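Chapter 4
Cloth in the Household

4.1 Why begin with cloth?

When we study how people lived in the past, we often begin with buildings, because buildings remain. Cloth does not remain so well. It is worn, cut, sewn again, and at the end it becomes a rag. Yet for most families before the age of factories, cloth was the most valuable thing they had in the house after the animals and the tools.

The town of Sollach gives us a good first case. In 1678 the town clerk made a list of goods in every house inside the walls. The list has 400 entries, and in many of them the bedding is described with more care than the furniture. One widow in the lower street had a table "of little worth", but her 2 sheets were each written on a separate line, with the price. We shall return to this list in section 4.3, where the prices are compared with the wages of a weaver.

The reader should keep in mind three words which are used in this chapter. "Linen" means here any cloth made of flax, and not only cloth for the bed. "Household cloth" means all cloth which is not clothing. "Piece" is a measure used by merchants, and its length was different from town to town. 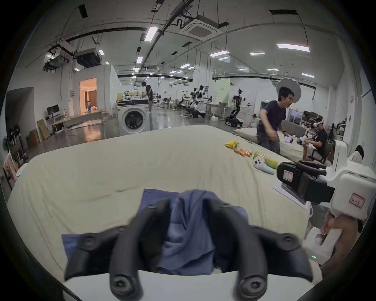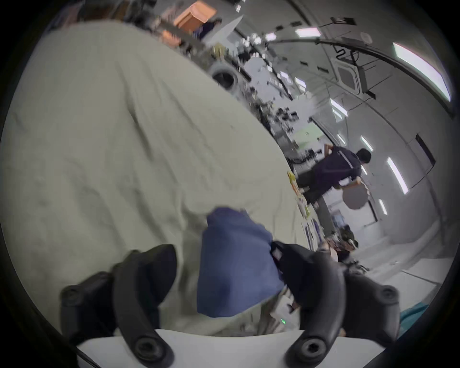
Blue cloth and a pale padded surface.

Colour was a question of money. Undyed linen was the cheapest, and it became lighter when it was laid on the grass in August and wetted each day. Blue came next in the price lists of Multmont, and red was far above it. The dyers of Multmont worked close to the river, and the people of Brotis, who lived further down, complained many times about the water. Their complaints are a useful source for us — they tell us in which months the dyers were busy.

Not all cloth was bought. In the villages near Niven a family could spin and weave in winter what it needed for the year, and sell what was left. A good year could bring 1000 pieces to the spring market there. How this trade was organised, and who took the profit from it, is the subject of the next section.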